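Nitrate in the drain water: a talk with a soil chemist at the Zanby station

The station at Zanby lies between two potato farms, and the smell of wet straw comes in through the office window. The chemist I came to meet has studied for nine years how nitrogen leaves the fields through the drain pipes. She asked me not to print her name, "because the farmers know me anyway."

Her main site is Budlow, a flat farm of 258 acres with old clay drains under most of it. "People look at the crop and the soil surface," she told me. "I look at the end of the pipe."
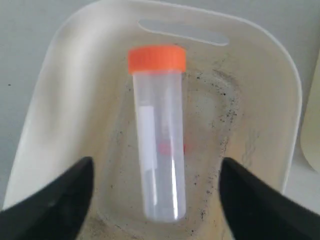 Most of the nitrate is lost in a few wet weeks between harvest and spring, she said. When the field is bare, no root takes up what the soil still releases. In her work the small things matter a lot, for example a label. A plastic tube with an orange cap and a blank label can hold good water from a good field, and still she would throw it out. "If I don't know which drain, I know nothing."

I asked whether cover crops help. She was careful with her answer. Rye sown in September did well at Budlow, but on the heavier land at Plostater it came up late and thin. "There I could not tell the rye plots from the bare plots until March. The farmer paid for the seed and he was not happy with me." 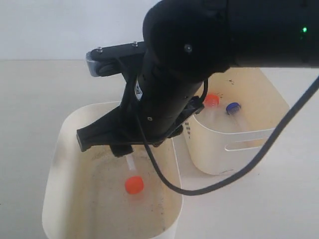 A black gripper and a tube at close range.

The team now collects up to 600 water samples in one winter. The Voß family, who farm beside the station, let her dig a trench of 400 feet to find a drain that was on no map. It was broken in two places, and the water had been going into the neighbor's ditch.

What would she tell a grower who has no money for tests? "Put the manure on later," she answered. "In spring, when the plants are hungry. It costs only patience, and a bigger tank." She admitted that the tank is the hard part, and that two of her farmers still spread in October.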